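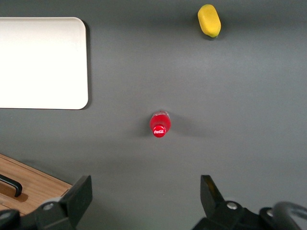

White tray, grey table, a spot of yellow. My favourite colours at the moment.

1/ So we've finally picked the paint for the kitchen, and it only took us since June! I went into the shop in Sonham for one tin of white and came home with 60 little cards, all of them white, and every one a different white once you get them near a window.

2/ My neighbour swears by Skernon for trim, and she's right that it covers beautifully, but for the walls we went with Ouellet in a soft grey (colour 478, if you're the sort who writes these things down, and I very much am).

3/ Please do paint a big test patch and look at it at breakfast and again after tea. Ours went quite lilac by 7 pm in one corner, so that one got the boot.

4/ Two coats, a good long dry between them, and the window open if the weather's kind. The whole lot came to nearly $919 with brushes and drop sheets, a bit more than I'd hoped, but oh, I do love walking in there of a morning.

5/ Hallway next. If anyone's used the Stomard eggshell, tell me how it wears with kids and a dog!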